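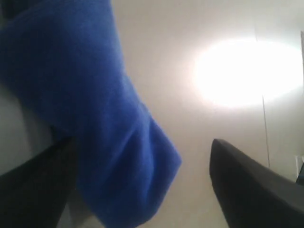 Blue wiping cloth, bunched, with the fold turned under at the lower end.

Noltby Board Wiping Set
Version 2, October 4, 2020
Maintained by Heather Ormsby and Konrad Krawczyk

Summary

The Noltby set covers one household and office task: wiping a small framed whiteboard with a soft cloth while the board lies flat on a table. It contains image sequences, a text note for each session and a table of labels. Wall-mounted boards are not covered. Neither are sprays, erasers or paper towels.

The set has 77 sessions, each stored in its own folder. Most run for about 30 seconds. Longer ones were kept whole, as trimming them moved the label times and caused more trouble than the disk space was worth.

Items

The board has a plain white writing surface and a silver-grey aluminium frame with separate corner pieces. The table is pale beige. The difference in brightness between board and table is small, and anyone working on edge detection should expect the top rail of the frame to be the hardest to separate from its surroundings.

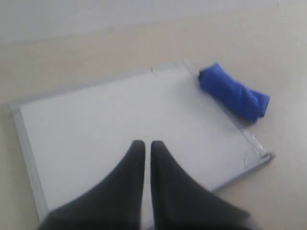
Board state is recorded at the start and end of every session as one of three values: clean, marked or smeared. "Clean" means that no ink can be seen at normal viewing size. Faint ghosting left by old ink was counted as smeared in version 1 by one labeller and as clean by the other. Remigiusz Adamczyk went back over the affected sessions, and 11 labels were changed to smeared.

The cloth is blue with a raised, fuzzy pile. It was washed without softener between batches. Softener left a film on the board in early trials, and those trials have been removed. Cloth shape is labelled as flat, folded or bunched. A cloth that starts flat and gathers up under pressure is labelled by its shape when the stroke ends.

Stroke labels

A stroke begins when the cloth touches the board and ends when it lifts or changes direction by more than a right angle. Holding the cloth still on the surface is not a stroke and is labelled "rest". Strokes that run over the frame onto the table keep their label but have the column off_board set to yes.

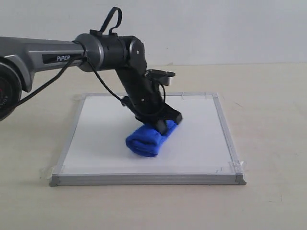
Pressure was not measured. The column press holds a judgement made by eye (light, medium, firm) and should be treated with care. Agreement between labellers was good for light and firm, and poor for medium — we would merge medium with one of the others before training anything on it.

Files

sessions/ — one folder per session, images in time order
notes/ — plain text, one file per session
labels.csv — stroke, cloth and board labels
CHANGES.txt — differences from version 1

Known problems

Shadows on the board are sometimes labelled as smears. The cloth often hides the area being wiped, so the end state should be read from the last clear view of the surface. Lint was not labelled.

Use

Free for research and teaching. Please name the set and its version. Corrections to labels.csv go to Konrad Krawczyk, with the session folder name and the row number in the message.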